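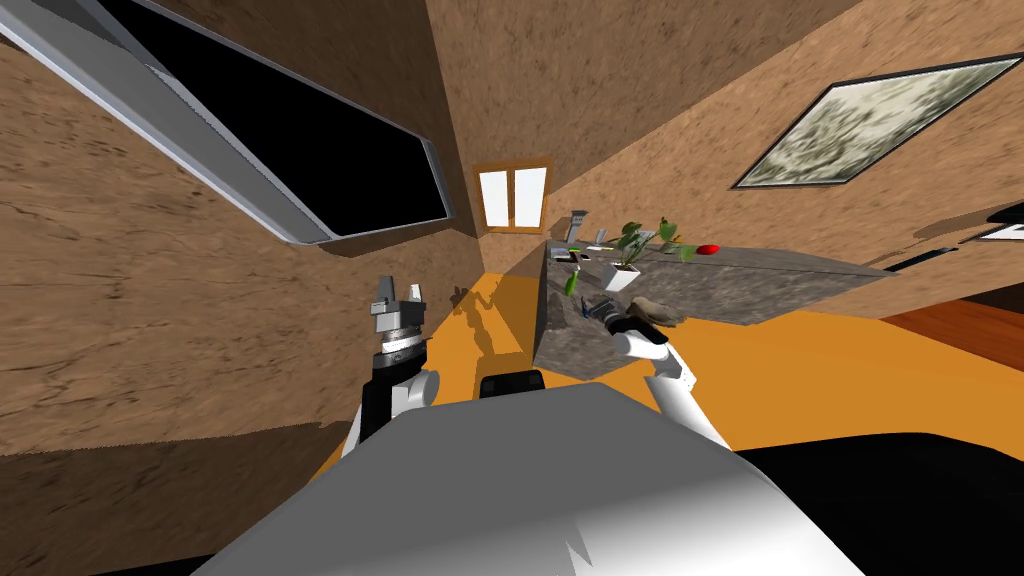 The Kitchen in Binero

The team at Sengate High had four students and one computer that could run Binero without crashing. The computer was in the back of the physics room, under the clock. Whoever sat at it was driving. The other three pulled up chairs and told the driver what to do.

I was the newest, so I kept the log. I wrote down the run number, what we had changed, and how the run ended. The first page was dated 2 Sep 2022. By November we were in the second notebook.

The task for the Honorato round was to clear a kitchen. The kitchen was the same for every school. It had brown walls and a big TV and an orange floor, and a stone counter with a plant on it. The robot was white with two arms. You wrote the program, pressed start, and then you kept your hands in your lap for the rest of the run. A perfect run was worth 1000 points. Our best was 44.

"Forty-four is for showing up," said our captain. She was a senior and had been on the team since 2020, when they met over video and each of them had to pretend they could hear the others.

The trouble was the tray. Our right arm would go out over the counter well enough, and sometimes it even closed on something. But everything had to end up in the tray, and every time the gripper got near the tray it stopped, opened its fingers, and stayed there until the clock ran out.
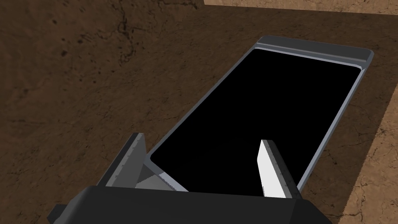 Fingers open at the near end of the tray.

I had written "stopped at tray" so many times that I had started writing "SAT."

The boy who did our vision code thought it was the black. The inside of the tray came back as nothing at all, no depth, no bottom. He thought the program was treating it as a hole. The captain thought he was blaming the tray for his own code. They argued about this for most of a week. The fourth member of the team ate pretzels and changed the arm speed when they weren't looking, and I logged that too.

On Thursday the captain had a dentist appointment, and the two boys went to get something from the vending machine by the gym. I was alone with it. I wasn't supposed to change anything, and I didn't. I only opened the camera views and moved back through an old run a little at a time to see where it was when it quit.

I had never looked at the kitchen slowly before. When we watched a run we watched the arm. Now I went past the sponge and the bottle and a phone somebody had modeled, pink and white, down to a magazine by the plant. I tried to read the cover. I turned my head over to do it.

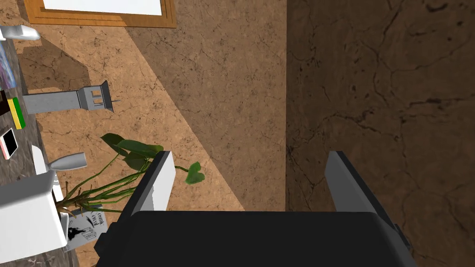

It was a strange thing to feel, but I thought about the person who had made all this. Somebody at a desk had decided there should be a magazine. No program was ever going to read it. I sat there with my head sideways until my neck hurt, and then I went back to the log file, because I was the one who kept the log.

The number was on line 4000 or close to it. The height of the tray rim was in there, and so was the height the arm wanted before it would let go. One was in centimeters. The other was in meters. The arm was waiting to get to a place that was far below the floor.

I wrote it on a sticky note and put it on the monitor.

When the boys came back, the one with the vision code read the note twice. He sat down without taking his coat off. He changed one line and pushed the keyboard over to me.

"You start it," he said.

I pressed the key and put my hands in my lap. The arm went out over the counter. Down the hall the band was playing the same eight bars they had played all fall. The team from Plirkano had posted a full run over the weekend, so even if this worked we would be second, and I knew that.

The gripper came to the tray. I picked up my pencil and wrote the run number and left the rest of the line open.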